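July 2018. The accessories room has a new sorting layout, with leaf-pattern boards now kept upright in black holders on the table.

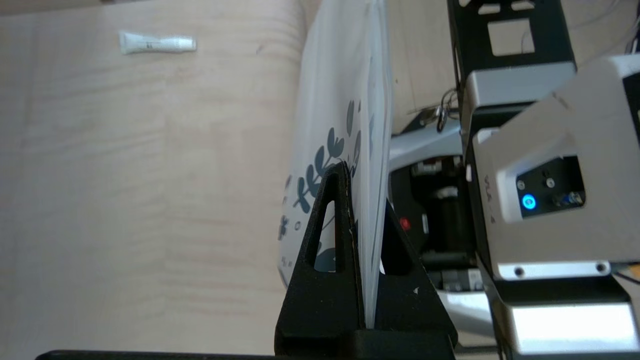 **Manden Stores Team**

Small tubes stay on the tabletop. 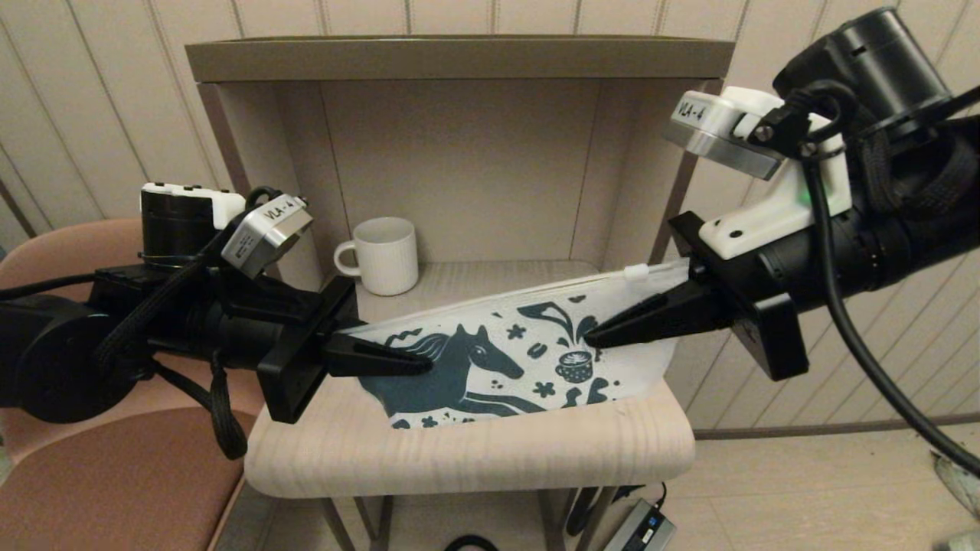
*Clear zip pouch with teal print*

Printed pouches are checked at the zip and stored flat.

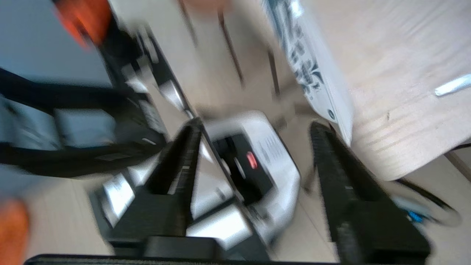
Who approves changes to the layout?
Hajnalka Nyitrai, by written note.

Cloths are held by two corners before folding. 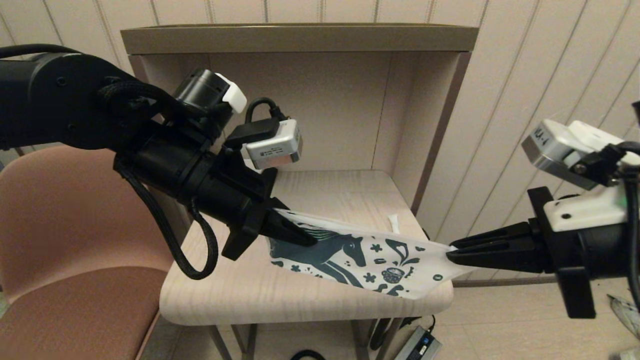

Folded stock goes on shelf 5, print side up.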